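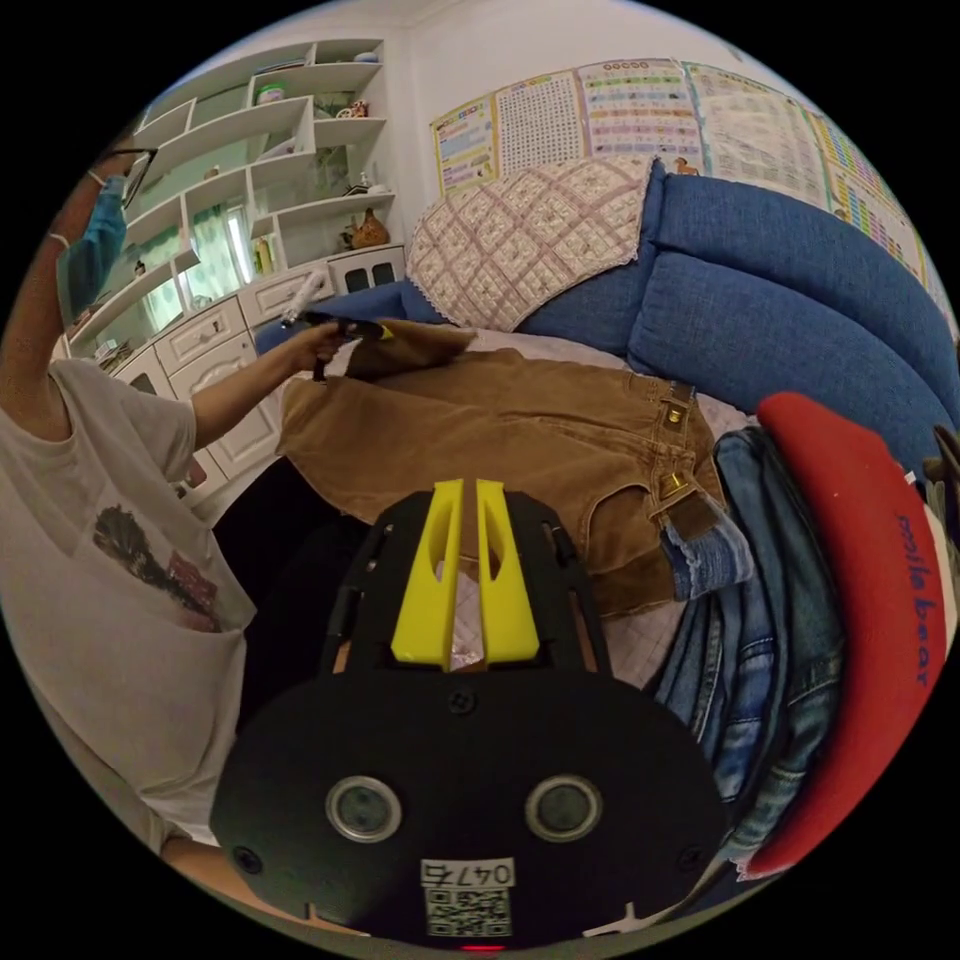

Photo: Rudd workshop notes

Filed under: Builds > Grippers > Soft stuff

Folding trousers with a hand-held gripper

Plenty of people will tell you a home-built gripper can learn to fold laundry in a weekend. I doubt it. What you can do is record decent folding runs by hand, and then see whether the Fundley scripts make anything of them.

1. Start with trousers. Corduroy and canvas have some body, so two stiff fingers stand a chance. Leave T-shirts for November.

2. Spread one pair out, waistband to one side, and keep the folded pile clear of it. Lift the hem before you try the waist. 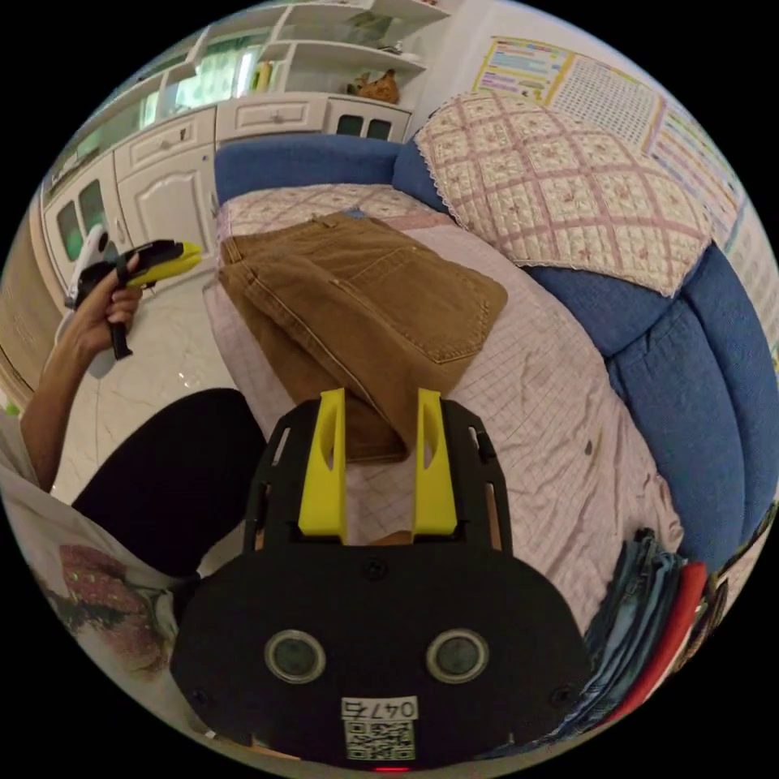

Written by the build editor, Steritz Shared Workshop

3. Fold down to a rectangular bundle. Go slower than feels natural. The Nonitz guide says 60 runs is enough to begin with, and I'd treat that as a sales pitch. My first useful set was 3,254 clips, and almost 11 per cent went in the bin.

4. Check the fingers face the cloth before you close them. If they only pinch the top layer, open up and go again. Don't tug.

5. Stop after nine pairs and watch the clips back. Bad habits show up early, and no amount of colour correction will save a fumbled grab.
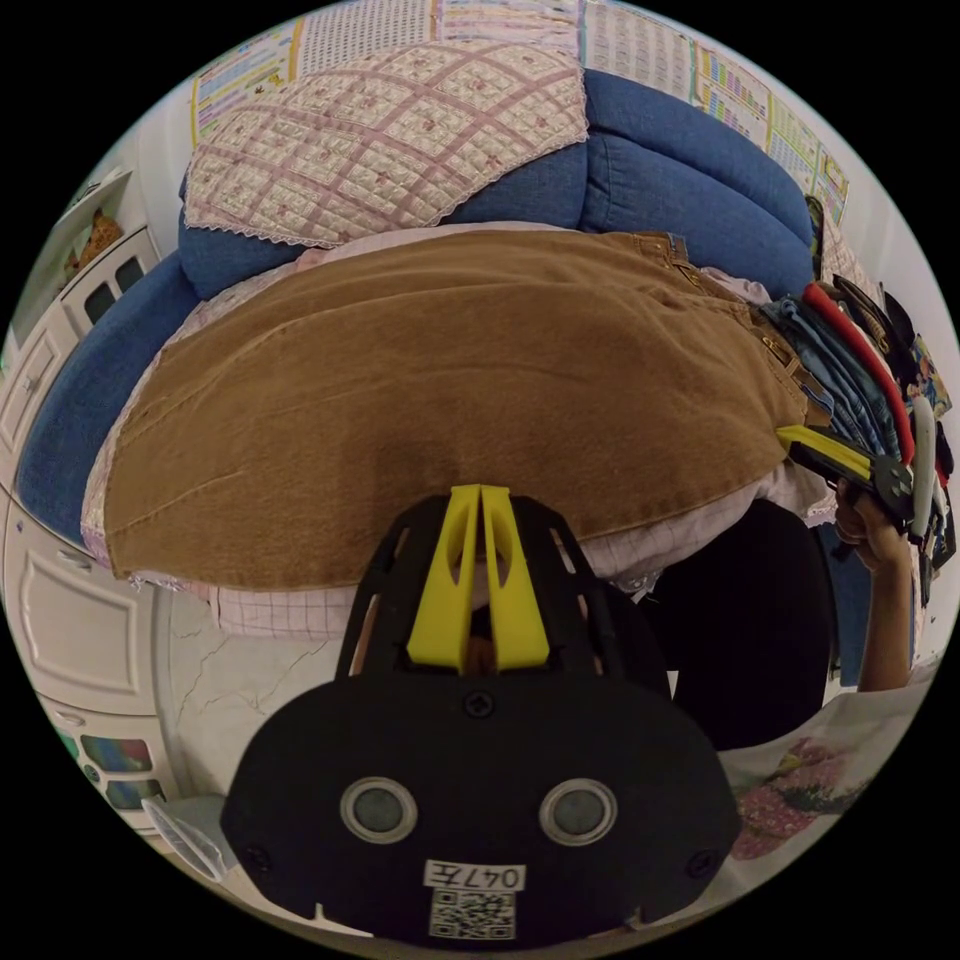

Brown corduroy on the pink check, folded pile at right.

6. Change the order of the pile now and then. A model trained on one tidy layout mostly learns the layout.

Related
- Cutting finger slots without cracking them
- Is the Rudd mount worth the bother?
- Labelling clips in Fundley

Contact | © Steritz Shared Workshop | Back to top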